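Usuga Repair Library Opens Its Doors to Neighbors on July 18, 2023

Used computers, sewing machines and bicycles will get another shot at a useful life when the Usuga Repair Library opens on Cemero Street. Anyone can bring in a tired household item, sit down with a fixer and learn how it comes apart (and, with a little luck, how it goes back together!).

The library grew out of a monthly repair night run by Silen, the neighborhood tool-sharing group. Over two years those evenings drew 344 visitors, and the waiting list kept growing. Now there is a permanent home with 14 workbenches, a parts wall and a reading corner full of old service manuals.

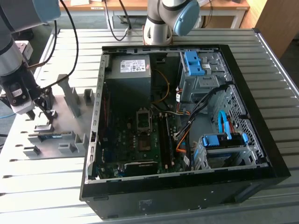 "People come in thinking they're bad with their hands, and they leave planning the next project," said Thảo Ông, director of the library. "I love watching that happen, and now we get to see it all week long."

Membership is free for residents, and each member can borrow up to 95 tools a year. Kane Lockyer, a retired piano tuner, will lead the first class, on mending wooden chairs. Classes on lamps, zippers and kitchen mixers follow through November, with evening sessions for people who work days.

Gakuten Books, next door, is lending its back room for children's workshops and will keep the coffee coming on opening day. Donated hand tools are welcome at the front desk, especially small screwdrivers and clamps.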